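Grusberg Bin Cell: Set-up Guide
Section 4. Fitting the bins and checking finger clearance
Revised February 2024

This section covers clamping the two sheet-metal bins to the bench, routing the wrist cables and running the first clearance check. Complete Section 3 (base mounting and earth bonding) before starting.

Tools and parts: two bins, bar clamp, steel rule, cable ties, test blocks, Lenihan finger kit.

CAUTION: Keep the arm in manual reduced-speed mode throughout this section. Do not reach into a bin while the drives are enabled.

4.1 Clamping the bins

1. Place the first bin on the wooden bench top with its flat floor fully supported.
2. Set the second bin behind it so that the two rims touch.
3. Fit the bar clamp where the bins meet. Tighten by hand only. Sheet metal will bow if the clamp is overtightened, and the floor height will change.
4. Push each bin firmly from the side. If either one moves, reposition the clamp and repeat.

4.2 Routing the wrist cables

1. Run the cables along the top of the link and leave a loose loop at the wrist.
2. Rotate the wrist slowly through its working range. No cable should pull tight or catch on the bin rim.
3. Check the connectors for strain. Refit any tie that has slipped.

Note: Ties must not be fitted within 65 mm of a connector.

4.3 Clearance check

1. Put the test blocks on the floor of the first bin. Leave them at mixed angles, with some close to the walls.
2. Jog the arm until the finger is over the bin and pointing down.
3. Lower in steps of 11 mm until the finger is below the rim, then in steps of 1 mm.
4. Stop 17 mm above the floor. Measure with the steel rule, with the drives disabled.
5. Store the position as BIN1_LOW.
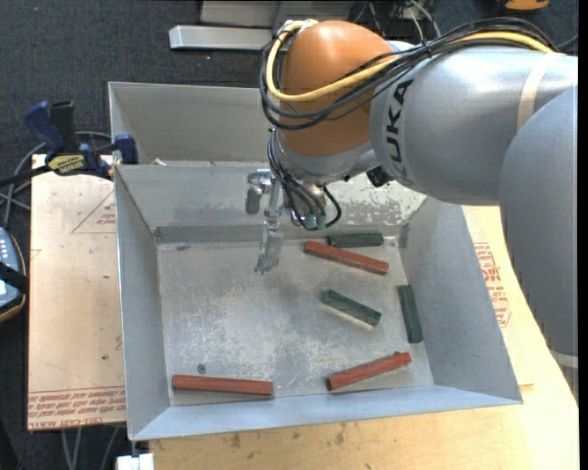

Figure 4-2. Finger lowered into the first bin, with red and green test blocks on the floor.

6. Raise the arm until the finger is at least 50 mm clear of the rim before moving sideways.
7. Repeat at each corner. The sloping walls reduce the space available to the wrist, so watch the cables as well as the finger.

CAUTION: If the finger touches a wall, press stop and jog upwards only. Inspect the tip before continuing.

Note: Scuffs on the bin floor do not affect this check. Replace a bin if its floor is dented.

Go to Section 5 to teach the pick positions.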